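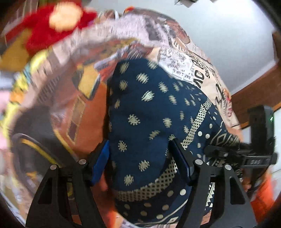

May, late evening

I was at the night class again and my head is full. Consuelo Cáceres read my letter aloud to the group and I wanted to go under the table. She did not say the name of the writer, but I think everybody knew, because my ears get red very quickly.

The exercise was to write to someone who lived in the house before you. I chose the woman who had our flat in Ulivden, the one who left the tomato plants on the balcony and a paper with the watering times. I never met her. I wrote that I kept four of the plants alive and lost one, and that I was sorry for this one. Consuelo stopped there and asked the class why the sentence works. One man said it is because the writer does not explain it. I had wanted to explain it, I only did not have the words in English. So my lack of words was taken for style. I will not correct him.

She gave me back the paper with only 5 marks in pencil. Three are for "the". I put it where it should not be and I leave it out where it should be, and after all these years I still decide by ear, like a person who guesses the price of fish. The other marks are for "since" and "for". I have lived here for six years, since the winter we came. I wrote it ten times on the bus.

The bus was late at Rivadeneyra and I had time to look at the tomatoes outside the shop. They are still expensive. Mine have small yellow flowers now, and the tallest plant leans toward the neighbor's side, so I tied it to the rail with a piece of green string. My mother always used strips of old stockings for this, she said string cuts the stem. I should look in the drawer tomorrow.

I called her when I came home. She was already in her nightdress and did not want to talk long, but she asked what I had eaten, and then she talked for 48 minutes. The roof in Birnano is repaired. My cousin paid 600 for it, which she thinks is a robbery, and she told the roofer this to his face while he was eating her soup. She also wants to know if I pray and if I wear the warm socks. I said yes to the socks.

I told her about the letter. She asked what the woman answered. I said there is no answer, Mama, it is only an exercise, I do not have her address. She was quiet and then she said that the people at the post office in Ulivden must know where she went. Maybe they do – I never thought to ask. It would be strange to get a letter like this from a stranger. But I would like to get one.

For next time we must write the same letter again in half the words. I counted on my fingers what I can take out. The weather can go, and the part about the noisy pipes. The sentence about the lost plant stays.

I must also pay Nomari for the telephone before the end of the month, and buy a new pencil, and soak the beans. The beans I can do now. It is almost midnight and there is still light in the kitchen across the yard.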